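Subject: Re: [bench-practice] Draft 2 of the tabletop handling guideline, comments on sections 4 to 7
From: Mehrangiz Kiani
To: bench-practice list

Dear colleagues,

I write on behalf of the Wultau laboratory, in reply to the request for comments on the second draft of the tabletop handling guideline. Our comments were agreed among the four groups that would have to work under the text. I quote the relevant part of the editors' message first.

The editors of the guideline wrote in August:

> Members are invited to comment on Draft 2. The draft now has 36 clauses,
> of which 11 are new. The new clauses are mostly in section 4 (layout of
> the work surface), section 5 (objects), section 6 (holding and release)
> and section 7 (records).
>
> Three points in particular need the views of sites that run two-arm
> benches every day:
>
> (a) Clause 4.3 says that the arm not in use "shall be withdrawn from the
> work surface." Some sites tell us that this cannot be met on benches
> where both arms share one small table.
>
> (b) Clause 5.2 allows packaged goods from ordinary shops to be used as
> test objects. Piątek has asked that only purpose-made dummies be
> allowed. Finetti has asked that the clause stay as it is.
>
> (c) Clause 7.1 asks for a fixed view of the work surface to be kept with
> each record. We would like to know what the view must contain in order
> to be useful to a person who was not present.
>
> Comments should name the clause, state the change wanted, and give
> replacement wording where possible.

We take these points in order, and then raise some others.

Clause 4.3, position of the second arm

We support a change. The present wording was taken from an older text for single-arm cells, in which the second arm was a spare. On a shared table the second arm is often part of the same task and may be needed a few seconds later. Withdrawing it fully each time adds two long movements across the table, and long movements carry more risk than a short, known standby position.

We suggest:

"4.3 An arm that is not handling an object shall be held at a standby position agreed in advance. The standby position may be over the work surface. It shall not be in the path of the working arm, and the gripper shall not be in contact with any object, tray or fixture."

We would also ask for a note stating that an arm at standby is still a powered arm. New staff at our site have sometimes treated a still arm as an inactive one. The rule we teach is that hands stay outside the marked edge of the table until the operator has said "clear" aloud and a second person has repeated it.

Clause 4.5, cables

The draft says that cables "should be tidy." This is too weak to check and too general to follow. We suggest that the clause be split in two. The first part would cover cables that run along an arm. These should be fastened at intervals, with enough slack for the full range of the wrist, and should be looked over before the first session of the day. The second part would cover cables that lie on or near the table. These should be routed outside the area where objects are placed, and any cable that must cross a corner of the table should be noted on the layout sheet.

Of the 216 stoppages in our log for the last reporting period, 30 were put down to a cable. Most of these were minor. In several, a loop had caught on a piece of furniture placed close to the base of the arm, and the operator had no view of it from the control position.

Clause 5.2, test objects

We side with Finetti on this point, with conditions. Dummies have a clear use in calibration and in comparing one site with another. They do not show how a gripper deals with a printed carton, a smooth can or an item with an uneven shape, and these are the things our users want handled. A guideline that excluded them would be set aside in practice, and the conditions attached to their use would be lost with it.

The conditions we propose are these:

5.2.1 Each packaged item shall be entered in the object list by kind, outside dimensions and weight at the time of entry.

5.2.2 An item that is dented, torn, swollen or leaking shall be removed and replaced by another of the same kind. The replacement shall be weighed.

5.2.3 Items that have been used as test objects shall not be eaten or returned to a kitchen or store. They shall be kept in a closed bin marked for that purpose.

5.2.4 Imitation fruit and other model foods shall be listed separately from real ones, and the list shall say which was used in each session.

The last of these was added at the request of our records office. A reader of a record cannot always tell a model from the real article, and the two do not behave alike under a grip.

Clause 5.6, furniture and fixtures

The draft deals with trays but says nothing about small furniture placed on the table, such as drawer units. We use a drawer unit in many of our routines. We ask that it be treated as a fixture, that its position be recorded before the session, and that it be secured if a drawer is to be pulled. Where a drawer is not part of the task, it should be closed before the arms are powered.

Clause 6.1, holding cylindrical objects

The clause now requires that cans and similar objects be gripped "upright and at mid-height." We ask that this be changed to a recommendation. There are good reasons to take a can while it is lying down. It may have been placed that way by the routine, or the task may be to recover one that has tipped. Our operators also handle cans by one end where the other end must remain free for placing.

The real hazard with a can on its side is rolling, and the clause should address it directly. We suggest:

"6.1 Where a cylindrical object is handled on its side, the gripper shall be closed fully on the object before the object is moved, and the object shall not be released on its side on a bare surface unless the layout sheet provides for this. A tray with a raised rim is preferred."

Clause 6.4, release

We support the clause as drafted, with one addition. After release, the gripper should be raised clear before it is turned. Turning first has knocked over more objects at our site than any other single habit. Clevton reports the same in its site notes, and we understand that it has already made the order of movements part of its operator training.

Clause 6.7, rate of work

The draft sets no upper limit on the number of trials an operator may run without a break. We consider that a limit is needed. Our own is about 30 minutes at the controls, followed by a change of operator or a rest. The figure could be left to each site, but the guideline should require that there be one and that it be posted at the bench.

Clause 7.1, the fixed view

Our answer to the editors' question is that the view should allow a reader to settle four matters without asking the operator: which arm was holding an object, where the other gripper was, what objects were on the table, and whether any tray or furniture stood in the working area. A view that shows only the object being held does not meet this need. It is often chosen because it looks clear, and it is of little help when a stoppage has to be explained later.

We do not think that the full length of both arms need be shown. On most benches this would require the camera to be moved so far back that small objects could no longer be told apart. It is enough that both grippers, the table between them and the near face of any fixture can be seen. Status lights on the arm bases should be included where the mounting allows, but we would not make this a requirement.

A still from one of our own benches is placed at the foot of this message as a specimen for 7.1 and for the standby wording in 4.3. It shows the right arm with a red can held on its side, the left gripper over the table on the other side, a tray with one yellow fruit-shaped item, a snack box, and a two-drawer wooden cabinet behind. We would accept a view of this kind as sufficient under the clause.

Clause 7.3, retention

The period proposed is 36 months. We can accept this for written records. For images we ask that sites be allowed to keep a reduced set, made up of the view at the start of each session, the view at the end, and the views on either side of any stoppage.

Definitions

"Work surface" and "table" are used for the same thing in sections 4 and 5, and for different things in section 6. We ask that one term be chosen. "Gripper" should be defined to include the fingers, so that clause 4.3 cannot be read as applying to the wrist alone. "Right arm" and "left arm" should be defined from the robot's own side, as is now done in most of our records, and each layout sheet should repeat the definition. A camera facing the bases will otherwise cause the two to be confused.

We are content with the remaining clauses and have no comment on the annexes. If the editors intend to hold a call before Draft 3, Wultau would wish to attend, and would prefer a time after 2 p.m. so that our bench staff can take part.

Yours sincerely,

Mehrangiz Kiani
for the Wultau laboratory

Attachment to comments on 4.3 and 7.1:

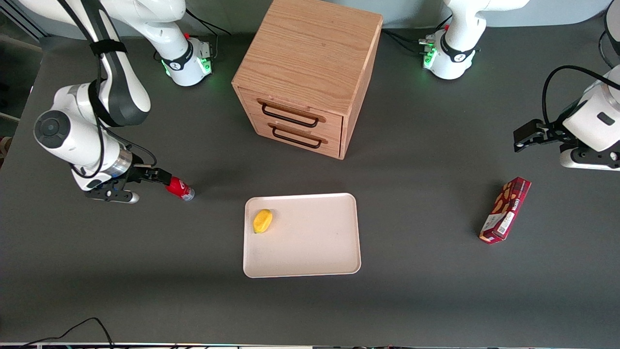
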